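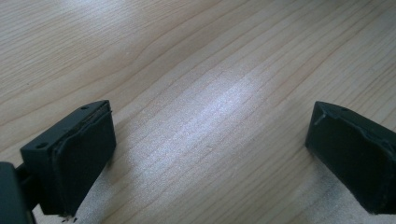 Timura wrote in the comments under my last post that anyone who goes to look at tables ought to take their own cup of tea along, put it down, and see whether they still like the thing ten minutes later. It was said half in fun, I think, but I did as I was told and took a flask with me to the Ollberg open day, and I'm very glad I did, because it was a cold morning in March and the tea in the front office had run out well before I reached it.

For anyone who hasn't come across them, Ollberg make tabletops, and only tabletops. You buy your legs or trestles elsewhere, or you ask them and they point you towards somebody they like. The workshop is in Coria, at the far end of a lane that I drove past twice, behind what used to be a seed merchant's. Once a year they open the big doors, sweep up a bit (not too much, which I appreciated) and let people wander about between the benches for a day. I had meant to go last year and the year before that, and each time something got in the way, so there was a certain amount of determination in the car.

I arrived a little before ten and there were already people three deep by the timber racks. This is where the tour starts, and I'd advise anyone going next year to hang back and let the first crowd move on, as you can't hear a word otherwise. The second group was much smaller. We were shown how the boards are sorted, first by thickness and then by colour, and there was a long and very enjoyable disagreement between two of the staff over whether a particular board counted as cream or as straw. I'd have said cream. It went in with the straw.

What I really came for was the pale wood. We've had a dark table at home for as long as I can remember, a great brown heavy thing that makes the kitchen feel like five o'clock in the evening from breakfast onwards, and I have been promising the household something lighter. There was plenty to look at. The grain on these light tops is a quiet sort of pattern, thin tan stripes with wide creamy bands in between, and when it runs slantwise across a table it wanders gently, like the lines the tide leaves on a flat beach. Now and then a few of the lines bend in together and make a long, soft figure. I found myself following them with a finger, and then noticed that half the people near me were doing the same.

The other thing you learn very quickly is what light does to a pale top. A good bright patch of glare can wash the grain out almost to silver, and then you move your head and the stripes are back, all warm and peachy. I must have walked round one table four times doing this - in, out, in, out - until a small child asked me what I'd lost. If your kitchen has a big south window, do think about it before you order. A matt finish helps, we were told, but it won't do away with the shine altogether, and a bit of shine is rather nice on a grey day.

After the racks comes the sanding room, which was warm and noisy and smelled wonderful. They go through the grits in order and rub down by hand at the end, always along the grain, and we were each given an offcut and a square of paper to have a go with. Mine came up beautifully on one side. The other side I had started before the instructions were finished, and it has scratches running straight across it, so that's the side that faces down on my desk now. I had never understood why my attempts at home always looked cloudy, and it seems I've been skipping two grits and pressing far too hard.

The finishing room could only be seen through the glass, on account of the dust on our clothes, so I can't tell you a great deal about that part. They use a hard wax oil from Simões on nearly everything. Two thin coats, a night's wait after each, and a light rub between. You can buy the small tins at the desk and I did, meaning to try it on a bread board before I let myself near anything larger.

Then there was the seconds corner, and here I lost all discipline. Seconds are tops with a knot in an awkward place, or a join that somebody wasn't happy with, and for most of them I simply couldn't find the fault until it was pointed out. Prices started at 191 for a little one that would suit a hallway and went up to 205 for the next size. Odd offcuts, long enough for a shelf, were in a crate at 39 each. I stood over that crate for a good while, pulling things out and putting them back and generally being in everybody's way, and came home with one pale length that is going over the radiator as soon as I've found brackets I can bear to look at.

And the tea test? They very kindly let me do it on a finished sample by the door (with a coaster, I'm not a monster). I sat on an upturned box with my flask and looked at the wood and listened to the saws start up again after the break, and by the end of the cup I liked it rather more than I had at the beginning. So Timura was right, and I've said as much in the comments.

A few practical bits, while I remember. Parking is on the verge and very muddy, so wear boots. The lavatory is across the yard and the key hangs behind the office door. Bring your room measurements written down, and measure the width of your stairs too, if it has to go up them. The lead time for a full-sized top is nine weeks at present. I've asked for a drawing and a price for ours, and I'll put both up on here once they come through.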